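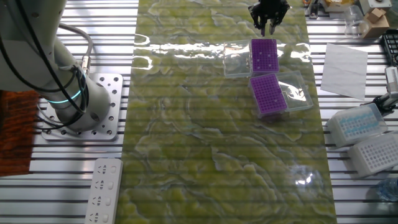
Tip racks and their boxes on the marbled mat, with tube racks at the right.

Tips, Racks and Boxes: Frequently Asked Questions

These are the questions we receive most often from people who use the shared bench at Drundanus. If your question is not in the list, please write to Ladan Amini, who keeps the consumables store. Last changed in August.

Which tips do I put in which rack?

The color tells you less than you may think. In our store, purple racks are used for the small tips and white racks for the bigger ones, but some racks came to us from the old Brornstead building and they do not follow this rule. Always read the label on the refill bag and try one tip on your pipette before you fill a whole rack. It should sit firmly with a light push. If you must hit it, it is the wrong tip.

My rack has only a few tips left. May I throw them away?

Please don't. Partly used racks are welcome on the bench as long as the box has a lid and your initials. When you have several racks with few tips, put the same kind together in one rack and return the empty ones to the store. Please use gloves for this. Tips which were moved by hand are not sterile anymore, so write "non-sterile" on the lid before you put it back. They are still good for buffers, dyes and practice.

Does the rack have to sit in its box?

For storage, yes. For work, it is your choice. Many people like the rack inside the box because the box is heavier and does not slide so easily. If your rack is smaller than the box, it can move to one side when you pull out a tip. In this case put it against the side which is nearest to your hand. A rack that stands at an angle in the box should be pressed flat first. A tip taken from a tilted rack often goes on crooked, and then your volume is wrong and you do not notice it.

What is the marbled mat for?

It gives a smooth surface over the rails of the table, which are difficult to clean. Small drops go into the gaps between the rails and stay there. Please do your open work on the mat and keep paper off it.

How do I clean the mat?

Use a soft cloth with mild soap and water, then a second cloth with clean water only. Dry it well. We do not use acetone on it, and we do not use the rough side of the sponge. The surface is glossy and every scratch is visible when the lamps are on. If the reflection disturbs you when you read small marks on a tube, turn your tube rack a little or switch off the lamp above you.

Where can I put my protocol sheet?

On the right side of the table, next to the mat. A single sheet lies well enough on the rails. A pen does not, it rolls into a gap.

Can I use a tube rack to hold tips?

For a short time, yes, if the tips stand straight and do not touch the bottom. The plain white blocks with square holes are made for tubes, and most tips are loose in them. Please do not leave tips in a tube rack when you go home. The next person cannot know what they are or if they are clean.

Are the boxes washable?

The clear boxes and lids can be washed in warm water. The racks also, but let them dry upside down, because water stays in the holes for a long time. Only boxes with the autoclave mark can go in the autoclave. Two seasons ago we lost a full load of lids this way, and they now look like soup plates.

How do I order more?

Write the order number on the list by the store door. The small tips are number 339 and come in bags of 300. The supplier is Nazari, and delivery takes 5 working days. Larger tips come from Skerov and can take longer, so please write them down before the last bag is opened. At the last stock check we had 3,156 small tips, and that does not last as long as it sounds.

I found a box without a name. What should I do?

Put it on the shelf for lost items in the store. Please do not use what is inside, also if it looks new. Boxes that are not claimed by the end of the month are emptied and washed, and then anyone can take them.

Can I take a rack home for my school class?

Ask Ladan first. We have older racks to give away from time to time, and usually the answer is yes. Used tips never leave the lab.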